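FOR IMMEDIATE RELEASE

Driston opens its Latotmont workshop for secondhand tables this September

LATOTMONT — Hi everyone, Abbas Talebi here. I run Driston, the furniture repair shop on the corner by the old post office, and I finally get to share some news I've been sitting on all summer. In September we're opening a second space across town, and it's going to be all about tables. Kitchen tables, desks, workbenches, that wobbly thing your aunt left you. If it has a flat top and it's made of wood, we want to see it!

I started Driston with one bench and a borrowed sander, and back then I took whatever came through the door. Chairs, dressers, a church pew once (never again, it wouldn't fit through the door on the way out). But tables are what people get attached to. Last year we repaired 215 of them, and more than half had been in the same family for longer than I've been alive. We ran out of floor pretty quickly. By spring I was keeping tabletops in the hallway and my own dining room, and my wife had some thoughts on that.

The new shop gives us 800 square feet of working room plus a small front area where you can drop things off and talk through what you'd like done. I'm really happy about that front area. People used to stand in the sawdust with their coffee while I shouted over the planer, and I think we can do better than that.

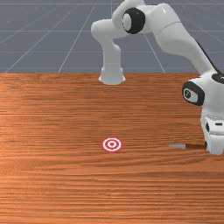 We'll be offering three kinds of service. The first is the basic tune-up — tightening joints, leveling legs, cleaning and waxing the top. The second is a full refinish, where we strip everything back and start over with oil or varnish, your pick. The third is the one I'm most excited about, and we're calling it Ra. You bring in a table you were going to throw out, we take the good boards from it, and you get a smaller piece back, like a side table or a bench. My daughter came up with the name and won't tell me what it means, so please don't ask me at the counter.

For finishes we've switched to Drosero, a plant-based oil made by a two-person outfit just up the valley. I tested it on my own kitchen table for most of a winter, with red wine, hot pans and a kid who paints. I like how it feels under your hand, kind of dry and smooth instead of sticky. It does take longer to cure, so a refinish will mean a slightly longer wait than before. If you need your table back for a holiday dinner, please tell us early!

We're also starting evening classes in the new space. They run from 6:30 to 9:00 p.m. and they're meant for total beginners. You bring something small, we supply the sandpaper and clamps, and you go home with sore arms and a better-looking table. Class size is small, and sign-up is at the counter or by phone.

One more thing, and this one means a lot to me. We're setting aside $1,000 in free repairs for people in Latotmont who need a table and can't pay to have it fixed. There's no long form. Come by, tell us a little about the piece, and we'll work out a time. When the money's used up we'll see what we can do for next year.

The old shop stays open for chairs and everything else, same hours as always. If you've got a piece waiting there now, it's staying put and you don't have to do anything.

Opening day starts at 10:00 a.m. with coffee, a few finished tables to look at, and me giving a short talk on water rings, which I've been told to keep under fifteen minutes. Kids are welcome and parking is behind the building.

Media contact: Abbas Talebi, owner, Driston, Latotmont. Reporters are welcome to stop by before opening day — just call the old shop first so I can turn off the planer.

###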